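About Kutia Trim & Cloth

Kutia sells fabric, ribbon, braid and thread to people who make things, and to people who have been meaning to make things since last September. We serve both groups equally and do not ask to see the finished project.

We began as a trim counter at the back of a drapery store. The drapery store closed, the trim counter didn't, and we have been explaining to callers ever since that we no longer carry curtain rods. (We no longer carry curtain rods.) What we do carry is 1,527 trims and 994 fabrics, most of them cut by the yard, some of them cut by the half yard if you ask nicely or if the bolt is nearly done. 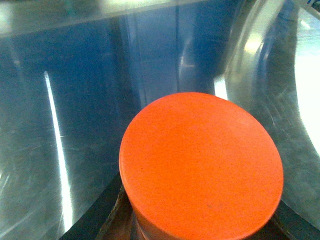

What we stock

Our house lines have names, mostly so we can find them again:

Davik – midweight linen blends for shirts, aprons and the kind of pants that are wrinkled by the time you reach the car.

Nigatu – cotton wovens in stripes and small checks. The stripes are woven in, so they match up at the seams if you do.

Stavel – upholstery cloth, heavy and patient. Home machines will sew two layers of it. Four layers is between you and your needle.

We also keep linings, interfacings and elastics, which make up a large share of our orders and get none of the compliments. If you aren't sure which interfacing goes with which fabric, write to us before you cut. We answer these questions all day and have opinions.

How we cut

Every order is measured on the table, squared off and cut by hand. We add an inch for good measure. We'd like to say this is generosity, but it started because customers kept washing linen before reading the care card.

Pieces longer than a yard arrive in one continuous length. When a bolt runs short, we write and ask what you'd prefer. Orders in before 2 p.m. leave the same day, unless they include velvet, which is rolled on a tube and takes its own sweet time.
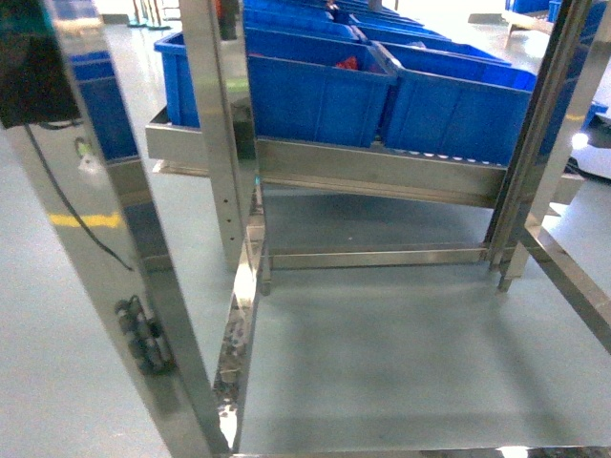
Dye lots are the other thing we are fussy about. Two bolts of the same navy are cousins at best, and cousins show up badly on a sofa. If you're covering something large, order the whole amount at once, plus a little. If you come back for more in the spring, send us a snippet and we'll compare it in daylight, by the window, squinting.

Swatches

You can order up to 12 swatches at a time. Each is big enough to fold, crumple and hold against a wall. We have one customer on record with 200 swatches and no orders. We wish them well and assume there is a quilt.

Returns

Uncut trims and notions can come back within a month. Cut fabric can't, unless we cut it wrong, in which case we'll replace it and be embarrassed. Please check the piece before you put scissors to it – after that it's hard to tell whose mistake it was.

Visiting us

The shop is at the front of the building and opens at 10 a.m. Bring your pattern, your measurements and, if possible, the actual chair cushion. Dogs are fine. Coffee stays on the shelf by the door, away from the white goods.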